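The money part of a robot program

I promised back in the spring that I would write up how we are handling the budget this time, and then I kept putting it off, partly because it's embarrassing to admit how badly I did it the first time. A couple of you have written to ask, though, and I know of at least one other small shop trying to talk its owners into the same kind of purchase, so get yourself a cup of something and settle in. I tend to go on.

For anybody new around here, I look after the equipment planning for our little group in Plinham. It's a grand way of saying that I keep the spreadsheet, I beg for quotes, and I get blamed when a box shows up and the cable for it doesn't. Before this I spent a good many years ordering for a furniture workshop, where a clamp was a clamp and you knew what it cost before you picked up the phone. Robots have been an education.

Our project is called Stusora, and what we want from it is very plain. We want two-handed machines that can pick up ordinary stuff, hold on to it, and put it where it belongs. Thin flat things, soft things, things with awkward corners. If you've ever tried to pick a playing card up off a smooth table you already have an idea of why the hands eat so much of my budget.

So, hands. When I started, I budgeted for arms. I had arms on my mind because arms are what you see in all the brochures, big and handsome, and the hand was a single line near the bottom of the page that said "end effector" with a number next to it that I had more or less copied from a catalog for simple two-jaw grippers. A hand with real fingers is a different animal. Every finger has its joints, every joint has its pins and screws and little links, and every one of those is a part you may want to have a spare of. I had left room for none of it, and I had to go back to the owners with my hat in my hands and ask for more. They were kind about it, but I remember that meeting very well! 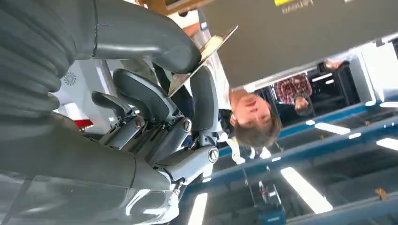
Holding a thin flat piece between the fingers.

What I do now, before I ask anybody for a price, is sit in the room for a whole afternoon and write down everything the hand has to do. I mean everything, in kitchen-table language. "Pinch a thin flat piece and keep it from swinging." "Let go without flicking it." Then I send that list to the supplier with my request. I used to send the supplier a list of specifications I only half understood, and they would send me back a quote for precisely what I had asked for, and we would both be very polite about how useless it was. The plain list gets me a phone call, and the phone call is where I learn things.

We ended up talking seriously with two suppliers this round. One is Tuncer, who have been patient with me beyond what I deserve, and the other is a smaller outfit over in Cakville that mostly does repair and refurbishing. I had expected to choose between them. In the end I split the order, with the new hands coming from Tuncer and the service work going to Cakville, and I like that arrangement a lot better than I thought I would. The Cakville people see broken hands all day long. They told me straight off which parts they replace most often, and my spares list got rewritten that same evening.

Which brings me to how the money is divided. The owners wanted a rule they could remember, and so did I, so we settled on 60 and 40. Sixty percent of the budget goes to the machines themselves, arms and hands and the controllers that come with them. Forty percent goes to everything else, and I will defend that forty percent with my life. The first time through I kept a small slice for "miscellaneous" and it was gone before the leaves turned. Spares come out of the forty. So do mounts, cables, training time, shipping (shipping!), service visits, the bench tools, the storage bins, and what I call the soft goods.

Let me say a word about soft goods, because I have grown fond of them. These are the sleeves, the cuffs, the covers, the plastic film, the tape. None of it looks like robotics when it comes through the door, and the first invoice I turned in for it got a raised eyebrow. But fabric gets rubbed and film gets crinkled and torn, and a person who has budgeted for an expensive arm and not for what goes over it is going to be standing in the packaging aisle on their own dime sooner or later. I have been that person. Now there is a proper line for it, it renews every quarter, and I don't have to explain myself.
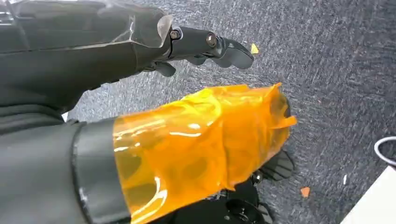
I would also put a little aside for the room itself. We forgot the room completely. Floors, power outlets, somewhere to hang things from, somewhere to put the boxes while you unpack them, a decent broom. I walked through the space three times before our first delivery and thought it was ready, and what I should have done was walk through it pushing a cart. You find out a great deal about a doorway when you are pushing a cart. We lost a whole morning to moving shelves that could have been moved any day of the month before.

The other thing I have changed is how I count the arms. We are planning for 4 arms, which makes two working pairs, and for a long time I wrote that down as one purchase. It made the total look tidy and it made everyone who saw it turn pale. This year I broke it into two stages. The first pair gets bought, set up, and worked with until we have a good sense of what we got wrong. The second pair is ordered only after that, and the order is allowed to be different. Maybe we change the fingers, maybe we change the sleeves, maybe we ask for longer cables (we will surely ask for longer cables). Tuncer agreed to hold the price for the second stage through August, and I thought that was very decent of them. I only asked because my mother raised me to ask, and I'd encourage you to do the same. The worst they can do is say no.

There is a cost to going in stages and I don't want to hide it. You pay for two deliveries. You pay for the installer to come out twice. You spend a stretch of time with people waiting their turn on a single pair, and people who are waiting their turn get grumpy and come and lean on your desk. I put those costs on the sheet where the owners could see them, right next to the cost of being wrong about everything at once, and they picked the stages without much of a fuss.

I also keep a page in the back of my notebook for hours. I am a little old-fashioned about this and the younger folks tease me for it. Each time a machine is set up, adjusted, taken down, or fiddled with, somebody writes down how long it took. The dollars are easy to find, they come printed on the invoice, but the hours vanish if you don't catch them the same day. When I went over that page before this round I could see right away that we were spending far more time on changing and adjusting hands than on anything else we did, and that settled an argument about whether to pay for a day of training. We are paying for the day of training. I have already picked out the lunch.

If you are at the very beginning of all this, and staring at a quote with your stomach in a knot, here is what I would ask the supplier before anything else. Which part will I be calling you about first? How long will I wait for it? Can my own people put it in, or does it have to go back to you? Write the answers on the quote itself, in pen, so that they don't get separated. I have a drawer full of quotes with no notes on them and I couldn't tell you a thing about what was said.

I still owe you the post on insurance, and a reader asked how we handle returns of parts that were opened but not used, where I have a story about a box of finger pads that needs its own evening. The spreadsheet itself is nearly fit to be seen. I want to take out our own prices and fix the tab where I spelled "gripper" three different ways, and then I'll put it up for anyone who would like to copy it. In the meantime leave me a comment if you've split your budget some other way, I'd love to hear it, particularly from those of you working in a smaller room than ours.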